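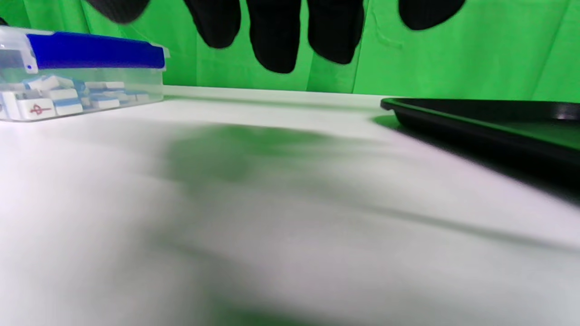

What do we need to hand in after the Koivisto visit?
One page, your own words, plus the filled-in timing sheet. Upload to the course folder before the January lab.

ROB 2524, handout 5: demo visit notes

Host was Sirkka Lappalainen, questions go to Aarne Vainio (he has the sign-up list). Typed these up fast, slides to follow.

Task at the demo station: mahjong tiles, a clear storage box, a black tray. Small job on purpose. Tiles are light, slippery, all the same size, and they land any which way, face up, face down, on edge. Good test for grasp planning. Bad test for speed, so dont quote the speeds as typical.

Teleoperation part. Operator wears black gloves and holds two controllers with tracking rings. Tracking gives hand position, not force. Keep those apart in your write-up, last year half the class mixed them up.

Terms you need
- demonstration: one full run of a task, start to finish
- episode: same thing as stored in Gidinar
- reset: putting the tiles back before the next run
- occlusion: hand or tray rim hides the tile you want

Session plan was 54 minutes, 18 of those for resets. Look at that split again when you do question 2. Pridex people say resets are always underestimated, I agree.

Lids: a hinged or loose lid changes the reachable space. Sketch it from above and from the side, mark where the wrist has to go. 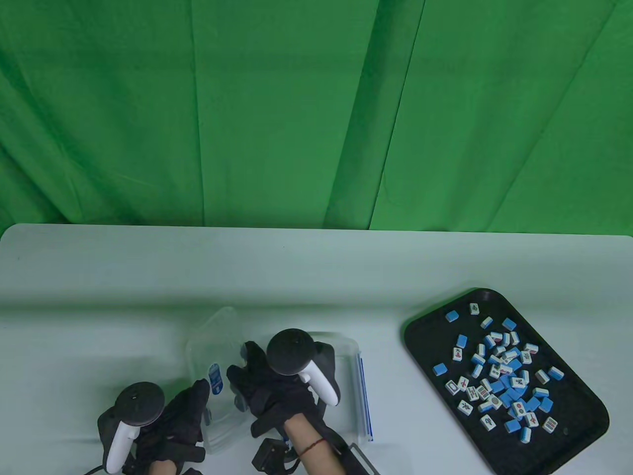
For next time

Read the Jutudance chapter on hand tracking, skip the math at the end. Bring the timing sheet on paper. Group B swaps with group A, same room, 2 pm. Anyone who missed the vist does the alternate task, ask Aarne.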